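PLOSTMONT HOUSE RESIDENTS' ASSOCIATION

Minutes of the ordinary meeting held in the ground floor common room, Plostmont House, Apr 15, 2014

Present: Chair, Secretary, representatives of staircases A, B and D, the managing agent (Trustano) and the heating contractor (McKinnon).
Apologies: staircase C.

1. Minutes of the previous meeting

Agreed as a correct record, subject to one amendment. Under item 4, "supply valve" should read "return valve". The Secretary to correct the file copy.

2. Matters arising

2.1 Bin store door. The closer has been replaced and the door now latches. Closed.

2.2 Roof access key. Trustano confirmed that the key is held at their Dotomberg office and can be signed out by contractors during office hours. Staircase D asked whether a second key could be held on site. Trustano will check the terms of the insurance before replying.

2.3 Meter cupboard lighting, staircase B. Still outstanding. The fitting has been ordered but the supplier sent the wrong base. Carried forward.

3. Communal heating

3.1 McKinnon reported on the survey of the heating circuit. 41 radiators were inspected in flats and common parts. Access was not obtained to 3 flats, all on staircase C. These will be visited separately.

3.2 The main finding is that the circuit is out of balance. Flats nearest the plant room receive more flow than they need and those at the top of staircase D receive too little. McKinnon attributed this to the lockshield valves having been left fully open after the pump was changed. There was no evidence of blockage in the risers.

3.3 Sludge was found in the strainer on the return side. A sample was taken. McKinnon recommended a chemical clean followed by a dose of inhibitor, with the balancing done afterwards. Balancing first would mean doing the work twice.

3.4 Staircase A asked whether the clean would require the system to be drained. McKinnon replied that a full drain-down was not needed. The cleaner is circulated with the heating on, then flushed to the drain in the plant room. Hot water would be off for one working day.

3.5 The expansion vessel was tested and found to be under-pressurised. It was recharged during the visit. If it loses pressure again before the next inspection it should be replaced.

3.6 Price for clean, inhibitor and balancing: 463 pounds per staircase, excluding VAT. Replacement of seized valves would be charged in addition, per valve. Staircase B asked for the valve rate in writing before any approval. McKinnon to supply.

3.7 Discussion on timing. Staircase D preferred immediate work. Staircases A and B preferred to wait until the heating season had ended. McKinnon pointed out that balancing has to be done with the system hot and that it would be unhelpful to leave it until summer. Agreed that the work should be carried out in May, subject to receipt of the valve rate.

Action: McKinnon to send the valve rate and a method statement. Trustano to give residents seven days' written notice of the loss of hot water.

4. Laundry room

4.1 Washer no. 2 is out of service with a drain fault. Trustano has reported it under the maintenance contract. The machine is not to be used, and the notice is not to be removed until the engineer has signed it off.

4.2 Dryer vent. Lint has built up behind the external grille. Cleaning is in the contract at yearly intervals. Staircase A proposed that it be made twice-yearly. Trustano to obtain the additional cost.

4.3 Booking sheet. Several entries have been made with no flat number. Entries without a flat number will be treated as vacant from now on.

4.4 Unclaimed clothing. Items continue to be left in the machines and in the common room. The existing practice is that they are put to one side until the end of the month and then taken to the charity shop. Staircase B asked that the practice be written into the house rules, as it is not mentioned there at present. Agreed. Draft wording: "Clothing left in shared areas will be kept until the last day of the month and then disposed of." The Secretary to circulate.

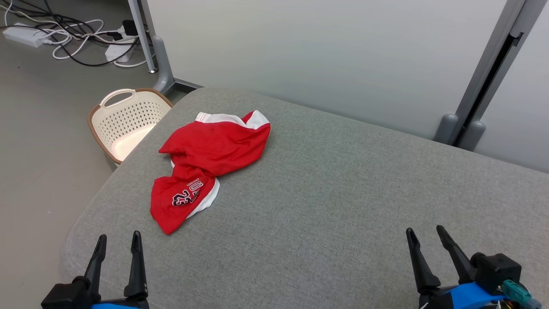
4.5 The Chair noted that the date on which an item is put aside is not being recorded, so that something left on the 30th is kept for a day and something left on the 1st is kept for a month. Staircase D suggested a fixed period of 28 days with a dated tag. Staircase A thought the tags would not be filled in. No change to the draft wording for the present - to be looked at again if there are complaints.

5. Cycle store

5.1 The lower rack has come away from the wall at one end. Trustano considers that the fixings are too short for the blockwork and will have them replaced with resin anchors. Cycles should be kept off the lower rack in the meantime.

5.2 A request for an additional rack was declined. The clear width needed for the fire exit route would not be maintained.

6. Finance

6.1 The service charge account was circulated before the meeting. Spending on electricity for common parts was above budget. Trustano believes that the stair lighting timer on staircase A is stuck in the on position and will have it tested.

6.2 The reserve fund is sufficient to cover item 3.6 for all four staircases without a supplementary demand. The valves may alter this. Trustano to confirm when the rate is known.

6.3 Staircase B asked why the window cleaning invoice had been entered twice. Trustano confirmed that it was a posting error and that a single payment had been made. The duplicate will be reversed.

7. Any other business

7.1 Entry panel. The buttons for two flats on staircase D ring in each other's flats. Trustano to raise with the door entry engineer.

7.2 Parking. Vans have been stopping across the dropped kerb. Staircase A asked for a painted line. The kerb is on the public highway, so the request has to be made to the council. The Secretary to write.

7.3 Gutters at the rear were cleared under the contract. The joint above the bin store still drips in heavy rain. To be resealed at the next visit.

8. Next meeting

To be held after completion of the heating work, date to be notified by the Secretary. Items for the agenda to be submitted in writing.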